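Section 4: Your First Row on the Prumo

The rower is built, the bolts are tight, and now comes the fun part! Fifteen minutes is all you need for this section, and you'll finish it with a real workout behind you.

Before you begin

Put the Prumo on a level floor with 2 feet of clear space on each side. Wear shoes with a flat sole. If you have long laces, tuck them in.

CAUTION: Keep children and pets well away from the seat rail while anyone is rowing.

Setting up

1. Sit down and slide each foot into a footplate. The strap should cross the widest part of your shoe.
2. Pull the straps snug. You should still be able to lift your heels.
3. Turn the resistance dial to 2. Yes, it feels light – stay there for now, because good form comes so much faster at a low setting.
4. Press and hold the green button until the screen wakes up.
5. Choose JUST ROW.

Rowing

6. Lean forward from the hips, arms straight, shins upright.
7. Push with your legs first. When they are nearly straight, swing your back, then draw the handle to your lower ribs.
8. Go back the same way: arms, back, legs.
9. Keep going at 21 strokes a minute (the number is at the top left of the screen). It will seem slow, and that's great! Slow strokes let you feel the push.
10. Stop after 50 strokes and have a drink of water.

NOTE: If the seat squeaks, wipe the rail with a dry cloth. Never oil it.

CAUTION: Stop right away if you feel dizzy or have pain in your chest or back.

When you're done

Set the handle back in its hook before you stand up. Letting it fly can damage the cord. Your total is saved when the screen goes dark.
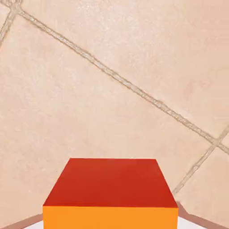 Surkasine wrote back that step 9 had fixed a sore lower back: "I was racing up the rail every time. At 21 I can finally feel my legs doing the work."

Related items
Section 5: Intervals and Rest Days
Cleaning the Rail and Cord
Vandness Heart Rate Strap: Pairing
Cunha Floor Mat: Sizes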